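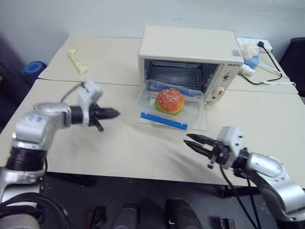
Two robot arms, one toaster oven and one toy hamburger in a clear box. Neither gripper is touching the box.

Why did the robot stop?

Robots are strong and patient, but they make mistakes too. In this page you will learn about a mistake with a small oven, and how people repaired the problem.

At the Nonley workshop in Rimness, a robot with two arms was learning a kitchen job. It had to take a box of food from the oven door and carry it to the table. The oven was never switched on for this job, and the food was only a toy. This is a good rule when a robot is a beginner!

The robot had done the job 9 times without trouble. On the next try, one arm came down too low. It pushed on the open oven door, and the whole oven moved a little on the table. Then both arms stopped and a red message came on the computer: TOO MUCH FORCE.

What is force?

Force is a push or a pull. When you close a drawer, you use a small force. If a spoon is stuck inside, you feel that the drawer does not want to close, and you stop pushing. Your hand and your brain do this together very quickly.

This robot can feel pushing also. There are sensors in its joints, which are the places where the arm bends. The Nonley robot has a limit of 55 newtons (a newton is how we measure force). If the push is bigger than the limit, the arms must stop.

But why was the arm too low?

The clear box was part of the problem. Light goes through clear plastic, so a camera can have difficulty to see where the box ends and the door begins. The oven door is see-through too. The robot guessed the height of the box, and the guess was wrong by nearly 10 millimetres. For you it is a small distance, but for a gripper it is enough to hit the door.

How did they repair it?

First, a person pressed the stop button and checked the door hinge. It was not broken. Then the program was changed. Now the arm goes down slowly for the last part, and it waits if it feels even a light touch.

Try it at home

Put a clear plastic cup and a coloured cup on a table. Close one eye and touch the rim of each cup with one fingertip. Which colour of cup is easier? Ask an adult before you try anything near a real oven.

New words

Gripper: the hand of a robot.
Sensor: a part that feels or measures something.
Limit: the most that is allowed.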